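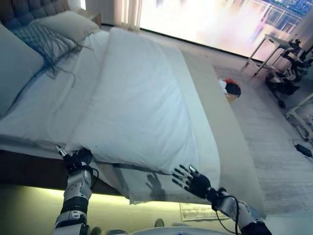
Making the Bed at Brimura Rooms — Gallery

Welcome to our gallery page. We rent rooms for short stays, and many guests write to us after they go home to ask how the bed is made. They like that it looks full and soft, and they want to have the same at home. I am the owner, and I learned bed making from my mother, who was very strict about corners. So I have put here some pictures of one bed, with my notes next to them. Please excuse my English, it is my third language.

The bed is in room 985. Guests often laugh at this number, but it comes from the building and we have only a small part of it.

White linen

All our sheets and duvet covers are white. I tried a blue set from Cerel once and after one summer it had three different blues. With white I can wash everything together, and if one cover gets old I replace only this one. We wash on Tuesday, and the covers go on the bed while they are still very smooth from the iron. The big duvet is the Jilton 1486. I bought it for the thickness, and it needs two hands and some patience to put it straight.

Pillows and the fringe
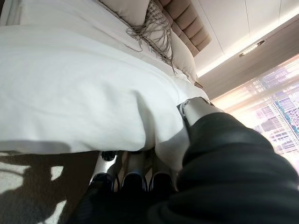

Should the decorative cushions stay on the bed at night?
We ask guests to put them on the chair or on the bench before sleeping. Long fringe makes knots when a person turns over on it, and to open the knots takes me half of a morning. The plain pillows are for sleeping and can stay where they are.

In this room I keep the pillows in pale colors, beige and cream and soft gray. They go well with the tall padded headboard. I brush the headboard with a dry soft brush, always from top to bottom, and I go slowly in the channels between the padded parts, where dust likes to sit. The window gives a lot of daylight and a view to the city buildings, so any dust is easy to find. The sheer curtain helps a little with strong sun, but I would not hang a dark one in its place.

The side of the bed

A duvet this size hangs down over the edge, and this is how I want it. Many people push everything under the mattress. I did it too in my first year, but then the guest must fight with the bed to get in, and in the morning it all looks terrible. Now I leave the side free. First I pull the duvet from the foot, then I walk to the side and lift the edge a little and let it drop. The air goes inside and the folds become softer. I do it two times on every side, sometimes three if the weather is humid.

The bed base is dark brown wood, and I like that some of it can be seen under the white. There is also a strip of light under the bed. It is pale, a little green and yellow, and it falls on the gray floor. My sister says it looks like an aquarium. Guests with children tell me it is good for finding the bathroom, so it stays.
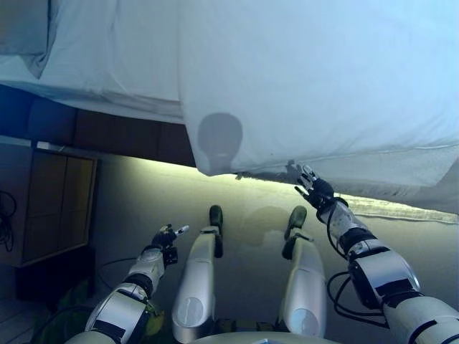 Last touches

When the duvet is hanging well, I put my hand flat on the top and move it slowly from the pillows to the foot. You should not press. If you press, the filling goes to one side and you get a hill and a valley, and then you must shake everything again from the beginning. I made this mistake very many times, mostly when a guest was already waiting downstairs with a suitcase.
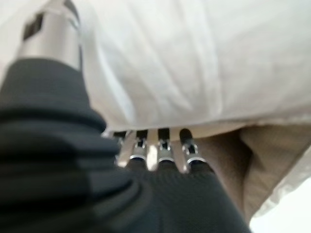 For the corners I use only the fingertips. I take the corner of the cover, find the corner of the duvet inside, and hold them together while I shake. If the duvet has moved inside the cover, I open the buttons and fix it properly — there is no quick way from outside, I have tried them all. The throw goes on last. It is a knitted one from Ngau, with long fringe, and I comb the fringe with my fingers so it falls nicely on the white.

If you have a question about the linens or you want to know which duvet size we use for the smaller beds, please write to us by the contact form. I answer in the evening, after 8 o'clock. More pictures of the bathroom and the breakfast corner will come in July.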